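Umbrellas, Two Hands and the Problem of the Second Grip

At Kekby, a manipulation lab with a staff of 12, the most heavily used object last winter was an umbrella. Chaimae Shehata, who leads the group's work on bimanual learning, keeps several of them in a rack beside her desk. She opened one at the start of our conversation and closed it again before saying anything about it.

"That took me under two seconds, and I didn't look at it once," she said. "Our policy looks at it the whole time and still gets the second hand wrong."

The second hand is the subject of the group's recent study, carried out with Pieter Mnguni, who handles the annotation software and most of the statistics. The work asks a narrow question. When a person handles a long object with both hands, one hand holds and the other slides, pinches, pushes or pulls. The roles often swap partway through. Shehata and Mnguni wanted to know whether a robot policy trained on video from a person's point of view would learn the swap by itself, or whether someone had to mark it.

The answer, according to the results they presented in January, is that marking it helps a great deal, and that where the mark is placed matters more than how many marks there are.

The training set, called Tranilwood, consists of 700 first-person clips. Each clip covers one handling of one object: umbrellas, telescoping poles, folding rulers, a tripod leg, a bicycle pump. All of them share a structure that Mnguni calls "a stem and a slider." A rigid part has to be held still while a second part travels along it.

"We chose the class of object before we chose the objects," Mnguni said. "If you start from a list of household items, you end up with a list of household items. We started from the constraint. Two contacts on one axis, and at least one of them moves."

Umbrellas turned out to be the hardest members of the class. The canopy changes the geometry of everything near it when it opens, and it often hides most of the background that a vision system would otherwise use to judge its own motion. It also has mass in an inconvenient place. Shehata said that early versions of the policy treated the canopy as scenery.

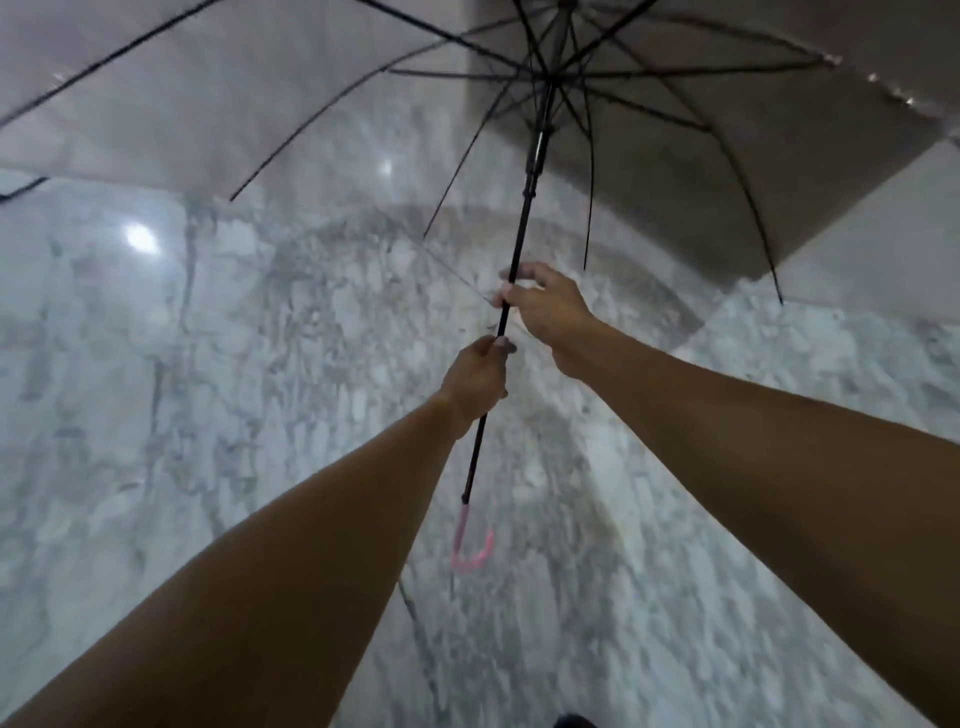 Mnguni's scheme for labeling a clip has two layers. The first is a contact label for each hand, updated whenever a hand touches or leaves the object. The second is a role label, which says whether that hand is bearing the load, steering, or moving a part. Contact is easy to read from video and annotators rarely disagree about it. Role is harder, and the umbrella clips show the difficulty in its plainest form. With the left hand wrapped around the black shaft and the right hand holding it higher up, well short of the runner, both hands are in contact and both are on the same part. A single frame gives the annotator the two grips and the curved pink handle hanging free beneath them, but it doesn't say which hand is carrying the weight or which one will leave first.

"The contact layer would call that moment solved," Mnguni said. "Left on shaft, right on shaft, done. The role layer has to leave it open until the frames on either side have been read."

The group's rule is that no role may be assigned from one frame. Annotators mark the beginning and end of what the project calls an ambiguous span, and then work outward from both ends. If the frames before and after agree, the span takes that role. If they disagree, the span contains a swap, and the swap is placed at its midpoint unless there is visible slip.

Shehata was skeptical of the midpoint rule when Mnguni proposed it. "It sounded arbitrary, and it is arbitrary," she said. "What persuaded me was that the other rules were arbitrary too, and less consistent. Two trained people placing a swap by eye would differ by a third of a second on the same clip. The midpoint rule gives the same number every time, and the policy cares about that more than it cares about the true instant."

The comparison itself was simple in design. One policy was trained on contact labels alone. A second was trained on contact and role labels. A third received role labels with the swap times shifted at random inside the ambiguous span. All three shared an architecture and a training budget, and all three were run on the same pair of arms, which the lab refers to as Mahrous after the street the first workshop was on.

The contact-only policy completed 37 percent of umbrella trials. Its typical failure was to release the supporting hand while the other hand was still moving, after which the umbrella rotated about the remaining grip. The policy trained with role labels completed almost twice that share. The version with shifted swap times fell between the two, closer to the first.

"The third result is the one I would ask people to read carefully," Shehata said. "The roles were all present and in the right order. The only thing we damaged was the timing, and we lost most of the gain."

Mnguni was more cautious about what the numbers support. The trials used a fixed set of 10 umbrellas, all with straight shafts and manual runners. Automatic umbrellas were excluded after a few attempts, as the spring release finished the motion before the controller could respond. The team also kept wind out of the test cell entirely. He does not claim that the policy handles umbrellas in general.

"It handles those umbrellas, indoors, starting from a known pose," he said. "The claim is about labels. I would be unhappy to see it quoted as a claim about umbrellas."

Asked what first-person footage contributes that a fixed camera would not, Shehata pointed to the forearms. From the wearer's position both arms usually enter from the bottom of the image and converge on the object, and the angle between them carries information about which hand is free to move. A fixed camera sees the whole body but tends to lose the fingers behind the shaft. The cost is that the view moves with the head. People look away from their hands at the moment a task becomes easy, and the footage goes with them.

The group handles this by discarding a clip when both hands are out of view for longer than the average ambiguous span. Mnguni said that the threshold was set once and has not been tuned. He would like another lab to test it.

Reflective surroundings caused a separate problem. Polished stone and tile return the ceiling lights as soft bright patches, and the patches drift across the surface as the wearer's head moves. The hand tracker, a component called Gritell that the lab wrote for an earlier project, sometimes locked on to them when a hand passed nearby. Shehata's team retrained it on footage shot against glossy surfaces and did not filter the patches out.

"Filtering was quicker, and we tried it for a week," she said. "It removed fingernails."

Some of the discussion after the presentation concerned whether the role layer will be needed at all once datasets grow. The argument is that a model given enough video will find the swaps without being told. Shehata doesn't dismiss it. Her reply is that the ambiguous span is ambiguous in the pixels, and that more clips of the same kind contain more of the same ambiguity. Force sensing at the fingertips would remove some of it. Gloves with pressure sensors were tested in the pilot phase and dropped, mostly on account of how people changed their grip while wearing them. They held the shaft farther from the runner and used the whole hand where they would normally have pinched.

A thinner sensor is being tried now, a strip fixed to the shaft in place of the glove. Early recordings show load moving from one hand to the other gradually, with both hands sharing it for a large part of the span. If that pattern holds, the role label may have to become a proportion, and the midpoint rule would be retired.

Mnguni has started rewriting the annotation tool to accept proportions. He expects the existing clips to be relabeled before any new ones are recorded. Shehata would prefer to record first, and when I left they were still discussing which of the bicycle pump clips could be dropped to make room.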